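Piping (sewing)

In sewing, piping is a trim made from a strip of folded fabric set into a seam so that a narrow rounded edge shows on the outside. The strip may be flat or wrapped round a cord. It is used on clothing, cushions, upholstery and bags, both to mark the line of a seam and to protect it from wear.

Construction

The strip is normally cut on the bias, at 45 degrees to the grain, which allows it to follow curves without puckering. Straight-grain strips use less cloth and are adequate for straight seams. The strip is folded lengthwise, placed between the two layers with the raw edges together, and stitched close to the fold. A zip foot or a grooved piping foot keeps the needle near the cord. On tight corners the seam allowance is clipped before stitching.

Cotton cord is usually washed before use, as later shrinkage draws up the seam. Polyester cord does not need this treatment.

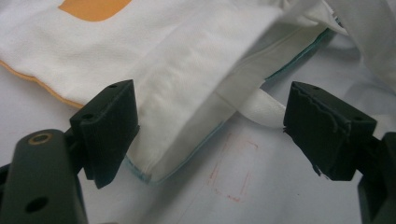

White fabric bag with orange piping along a seam.

Types

Flat piping has no filler and lies close to the cloth. Corded piping, called welting in upholstery, has a firmer profile. Double piping holds two parallel cords in one strip and is glued or tacked over the edges of chair covers. Mock piping is a folded tuck stitched into the main fabric.

Wear

Piped edges stand above the surface and tend to wear first. Pascu recommends replacing the whole length, as a patched join forms a visible ridge.

References

Pascu, Despina. Seams and Edgings. Urnbridge: Dadon, 3rd edition, p. 28.

See also: Bias tape; Passementerie; Seam allowance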